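### 3.2 Match-day eating at the Bumgate under-12 tournament

Youth football tournaments are a wonderful place to study how kids refuel, and we were lucky to get a full weekend of it. Twenty clubs entered, and Mokgethi, the host side, let us sit with its families between games. Players had 30 minutes from the final whistle to the next warm-up, so whatever they ate had to be quick, familiar and easy to share!
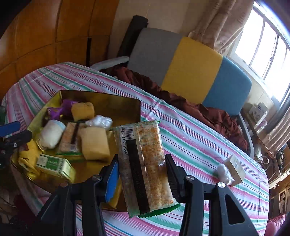 **Figure 2.** Packaged snack held above a table with a striped cloth.

We asked parents to fill in a short food diary, designed by Bhupendra Mittal and trialled the previous October. It left room for comments, and these were a joy to read. Goalkeepers' parents wrote the most, often about nerves, and several told us their child would only eat after the second match.

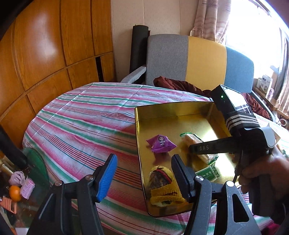 Diaries were coded by 2 readers working apart, who then met to settle any differences. Drinks went on their own sheet, and anything under 400 kilojoules was logged as a nibble. Wrapped biscuits, like the long clear packet lying in the gold tray, were entered by the packet, and loose fruit by the piece. The method held up nicely in the busy semi-final hour, and we'd gladly use it again with the under-14s.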